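Workshop notebook – Cell 2, board service bench
Entry date: 31/08/2021
Entered by: Olga Villalba
Subject: Unplanned finger contact at the socket, approach step. Cell stopped and placed under restriction.

Summary for colleagues coming on shift: the arm is locked out at the isolator and the tag carries my name. Please do not clear the fault or re-home the wrist until the checks listed at the end have been signed. The recovery procedure in the cell binder does not cover this case and should not be used.

The task was the lever routine on the Venedero server board. The arm approaches the processor socket from the lower left, stops at a hold height of 12 mm, waits for the force reading to settle, and then goes down in steps to the load lever. The routine had been run without load in July and was released for supervised use after that. Today was the first session with the Pernell fingers fitted in place of the plain ones.

Runs 1 to 5 completed and the log shows nothing unusual in them. On run 6 the arm did not stop at the hold height. It continued downward at approach speed until the contact limit tripped, and the controller then went into a protective stop with the brakes on. I pressed the emergency stop as well, although the arm was already stationary. No person was inside the marked area. Rana was at the operator's desk and confirms the order of events.

The controller reported "force reference invalid", followed by "contact limit exceeded". The first message is the one that matters. It was raised before the descent began and ought to have blocked it. Under the present settings it is treated as a warning, and the motion queue carries on regardless. I consider this a fault in our configuration. The operator did nothing wrong and the message was on screen for less time than it takes to read it.
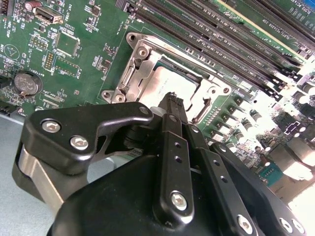
The force zero is the first thing I looked into. It is taken once, at the start of a session, with the wrist level and the fingers open. The Pernell fingers are longer than the plain ones and carry their weight further out, so any error in the zero grows as the wrist tilts. On this approach the gripper comes in at an angle across the board, and the ridged tip of the slender finger is at the edge of the socket area, just left of the processor. The hooked bracket ends a short way below the socket. With so little room between the tooling and the board, a wrong reference cannot be absorbed by clearance, and the routine should never have relied on it.

The second matter is the tool record. The entry for the new fingers had been copied from the old one and the mass updated, but the tip length had been left as it was. The difference between the two lengths is larger than our working margin at the socket. This does not explain why the first five runs passed. My present view is that the zero drifted over the session and that run 6 was the first in which both errors added up in the same direction. This remains to be shown.

Condition of the board: not yet assessed. It is to be treated as suspect and must not go back into stock. The processor is to stay where it is until the socket has been examined under magnification – lifting it in a hurry could do more harm than the contact did. The same applies to the lever.

Condition of the gripper: not yet assessed beyond a look from outside the cell. The finger fixings are to be checked for torque and the finger plates for straightness before the tooling is used again on any board.

A note on the stop itself. The contact limit worked as set, but it was set for the plain fingers and a bare test plate. I have asked for the value to be reviewed separately and do not wish it altered as part of this repair. Changes to two things at once would leave us unable to say which of them cured the fault.

Actions before the lockout is removed:

1. Correct the tip length in the tool record and have a second person read it back against the measured part. (Rana)
2. Change "force reference invalid" from warning to stop, in all routines for this cell. (Villalba)
3. Take a new force zero at the approach angle before every descent.
4. Repeat the approach 12 times over the test plate, no board fitted, and file the force traces with this entry.
5. Inspect board and fingers, results to be entered on the following page.

The spare key for the isolator is in the office safe. The Honda generator trial planned for the same bench is moved to bench 6 until further notice.

O. Villalba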